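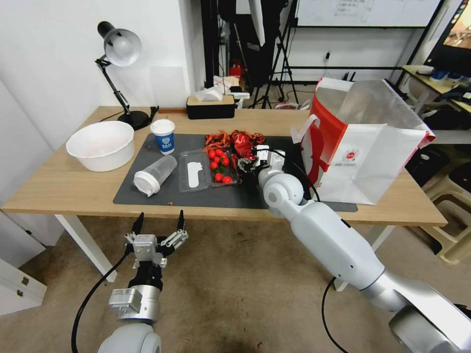
Visit to Lenthorpe, April

Purpose: to see two-arm stations in use before we commit the equipment budget. Mireille Abou Jaoude showed me round, and the visit ran until 4 pm.

## Station

Two arms with two-finger parallel grippers work over a table covered for the most part by a dark grey mat. The task set is household and food handling: cherry tomatoes in a clear tray, dried chillies, disposable cups, a clamshell box, a plastic basin. Light, awkward items of that sort are close to what we pack at Memis, so the comparison is fair.

Cables run along the outside of the arms. I would want a price for proper cable guides before ordering. Bench lighting is a desk lamp, and I have put an equivalent in our figures.

## Costs

| Item | Per station |
|---|---|
| Table, mat, lamp | £300 |
| Spare fingers, cables, fixings | £1,575 |
| Arms and grippers | quote awaited from Bekard |

Consumables are not in the table. Mireille buys produce weekly from petty cash and advises a separate budget line, as soft fruit does not keep.

## Points to settle

- Floor space. Lenthorpe allows a second table beside each station for a monitor and parts. Our bay takes one station on that basis, or two if the monitors go on the wall.
- Lead time. Stefaniia Palamarchuk is asking Didenko whether they can match Bekard on delivery.
- Service. Lenthorpe has no contract and does its own finger changes. I would take cover for the first year.
- Power. Our existing sockets are on the wrong wall. Estates to quote.

I propose we order one station now and hold the money for the second until the Didenko reply is in.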